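Workshop notebook, kit and scoring bench
11/05/2024

Back from Tratholm with the scoring gear, most of the headguards and one left shin pad that belongs to no known right. The regional kickboxing open ran to time until mid-morning, then ran to something else. Writing this up while I still remember which box did what.

Scoring first. Five judge clickers went out and all of them came home, a club record. The one with the green tape double-fired again in the light contact bouts. It behaved in the first bouts, then gave blue two points for a single roundhouse, and later gave red two points for what I can only call an intention. The table spotted it both times and the referee was decent about it. I swapped in the spare and the trouble stopped. Opened the green one tonight: the button spring is fine, but the contact underneath is worn to a shine on one side. Cleaned it, bent it back a touch, pressed it 100 times against the counter. Counter read 102. Better than it was, still not something you'd want deciding a final. Ordered a new switch from Verstraete, who will send it in their own sweet time, as is their custom.

The ring two display froze when somebody plugged a kettle into the same extension. Label now reads SCORING ONLY in capitals. The last label also read SCORING ONLY in capitals, so we shall see.

Mats. The Plesen tiles had been stored on edge over winter, against all advice (mine, page before last), and the corners curl. We taped the seams on ring one before weigh-in and re-taped them after the juniors. The cheap tape lifts as soon as feet get sweaty. The wide cloth-backed stuff holds but takes the colour off the tile when you peel it. I have decided I prefer bald tiles to sprained ankles. Tiles are now lying flat under the bench with the old weight plates on top. Will look again in June.
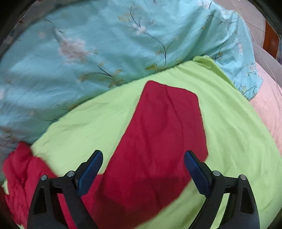

Headguards next. 17 went through the wash and wipe routine. Two have cracked foam behind the ear and are out of use, with a cross in marker pen on the inside so that they don't creep back into the kit bag as they did last year. The Brullora ones have lasted better than I said they would when we bought them, and I am recording that here so it can be held against me. Their chin straps are another matter. The hook side fills up with fluff and hair and then grips nothing at all. Ten minutes with a stiff brush and a darning needle brings one back. New straps cost less than ten minutes of anybody's life, but the club doesn't pay me, so the sum comes out in favour of the needle.

Body protectors: all dry, all smelling of the spray, which smells worse than the thing it covers. Going back to the unscented one. The laces on the small blue protector have been replaced with what look like bootlaces. They are a fine job and I'd like to thank whoever did it, and also have my bootlaces back.

Bag bracket by the side door: the squeak was the swivel after all. I had blamed the ceiling bolt, tightened it, blamed the beam, and had a cross word with the building in general. A dab of grease on the swivel and silence. The bolt was a quarter turn loose as well, so I am claiming partial credit. Check it again after the seniors have had a week of kicking at it.

Timer: bell still too quiet for the far ring. Coaches at Tratholm carried on shouting for up to 5 seconds after the end of the round, though with coaches that proves little. Tried the little speaker from the warm-up room tonight. Loud enough to hear from the car park, and it buzzes on the low notes. Fine for a bell. Don't let anyone play music through it.

To do before the next one:
New switch into green clicker, then another hundred presses
Longer lead for the ring two display
Wide tape, two rolls, not the cheap stuff
Brush out the remaining chin straps
Find the right shin pad, or lose the left one properly
Ask again about a lock for the kettle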